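4.3 What the models are said to do

The claim most often made for table models in housing consultation is that they let people without training read a plan. The Renetti guide puts it first in its list of benefits, and the Atberg redevelopment team repeated it in nearly the same words when it justified dropping the drawn floor plans from its second round of meetings. We have no quarrel with the wish behind the claim. Plans are hard to read, and many residents told us they had nodded along to drawings they did not follow. Our trouble is with the evidence, which is thinner than the number of times it is cited would suggest.

The Atberg survey reached 2263 households, and this is the figure that usually travels. Only 700 of those households had someone at a meeting where models were used. The rest filled in the same form after seeing a leaflet. The published summary pools the two groups for its headline result on "understanding of the proposal", and we could find no table that splits them. A high score in the pooled data tells us very little about models. It may tell us that the leaflet was clear, or that people who send back forms tend to be people who feel they understand things.

The wording of the question is a second problem. Residents were asked whether they felt they understood the layout. They were not asked to find the kitchen, say which way a door would open or judge whether their own table would fit. Feeling sure and being right are different matters, and earlier work on Furtună, where residents were walked through a taped outline of their future flats, found several who were confident and badly wrong about the size of the bedrooms. That study had only 17 participants and we would not hang much on it. It did at least check the answers against something.

Iltix, the firm that supplied the consultation software at Atberg, has argued that the models need not be accurate because their job is to start a conversation. This may well be so, but it is a different claim. A bowl of fruit might start a conversation too. If the defence of models is that they loosen people up, then they should be compared with other ways of loosening people up, most of them cheaper, and the language of "reading the plan" should be dropped from the guide. It has not been dropped. Both claims are still made, often in the same paragraph, and the weaker one tends to be brought out when the stronger one is questioned.

There is also the matter of what counts as a model. The guide allows card, foam, clay and toy bricks without favouring any of them, as if the choice made no difference to what people see. 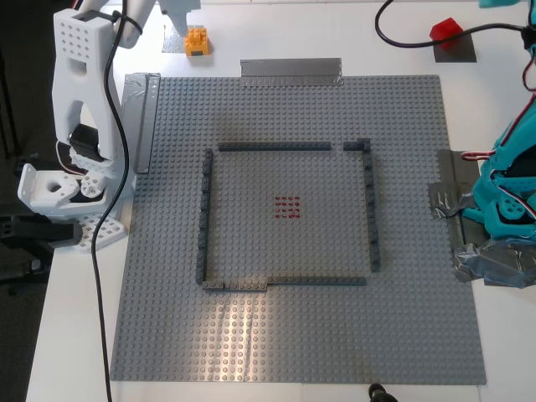
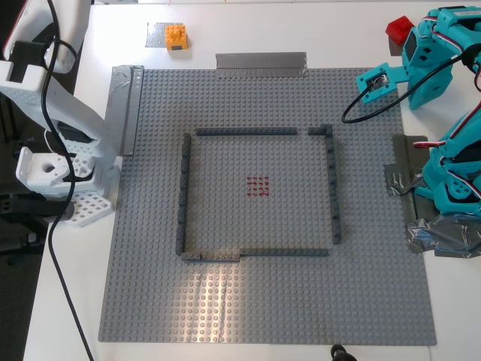
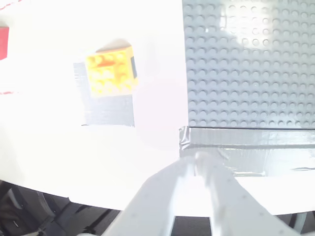 Figure 2. Toy building pieces on a white tabletop.

A model with no agreed key leaves each person at the table to supply their own. Residents at Atberg were given no scale, and the facilitators' notes show that the same piece was called a wall at one table and a hedge at the next. Gaps are worse. In the first panel of Figure 2 the top wall of the square stops just short of the corner piece at the upper right, and someone used to plans might take the opening for a door, while someone else might take it for a place where the pieces ran out. Both readings are sensible. A drawn plan settles the point with a door symbol, provided the reader knows the symbol, and a facilitator can settle it by speaking up. The notes rarely record whether the facilitator did. Without that, we can't tell whether any gain in understanding came from the model or from the person standing beside it, and the same doubt hangs over the follow-up meetings held in April, which used fewer facilitators and reported lower scores.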